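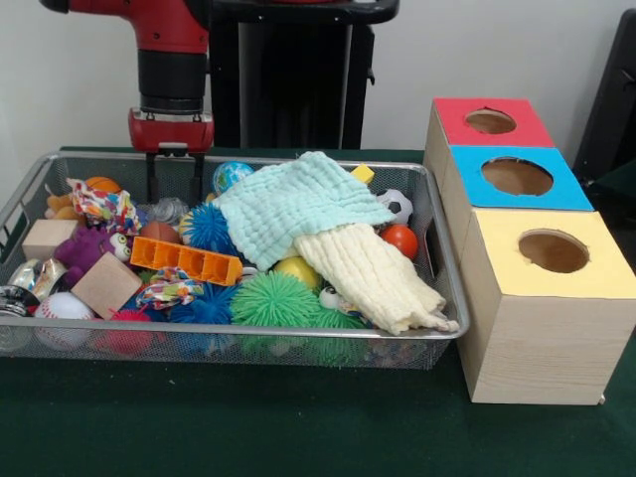 The basket and the three boxes, bench two.

"Ninety-one," said Kasun Biswas. "Out of 100. You can put that in the report."

Titilayo Aliyu had the report open already and did not put it in. She had come up from Plelard on the early train to sign off the second stage, and she had been handed a biscuit, a visitor's badge and a number, in that order.

"Ninety-one what?"

"Successful picks. The arm goes in, takes hold of a toy and brings it out. Jollora never got past sixty with a full basket."

"And who decides it was successful?"

He turned the laptop towards her. The Jayawardena method, he said, was simple. The fingers closed, the arm lifted, and if the fingers had not shut all the way then something must be between them. The program marked it down as a pick and went on to the next.

"Something," said Titilayo.

"A toy."

She looked at the basket. The pale green cloth lay over the middle of the heap with a yellow ball half under it, and the cream one hung over the rim at the corner. She had two children and knew what happened when you pulled at one thing in a toy box.

"If it takes hold of the cloth, is that a pick?"

"Technically."

"If it takes the cloth and the ball comes up underneath and drops off again?"

"That would be one pick," Kasun said. "It wouldn't count the ball."

"What if it goes for the bear and gets the basketball?"

He said the method didn't ask for the bear. It asked for whatever looked easiest. Asking for the bear was stage three, and stage three was February, if Clitura paid for it. She wrote that down — the first thing she had written all morning.

"Show me the ones you threw away."

"We didn't throw any away."

"Then show me the nine."

He found the folder. She went through them with her coat on, slowly, running each clip twice. In 5 of them the fingers had closed on nothing at all. In the rest the arm had stopped by itself, and someone's sleeve had come in to set it right.

"Now the good ones," she said.

"All of them?"

"My train's at seven."

Kasun pulled out the other chair. By the fourth clip he had stopped explaining. In the sixth, the arm rose with great care, carrying a corner of cream cloth, and in the column beside it the program had written PICK.

"Play it again," said Titilayo, and took off her coat.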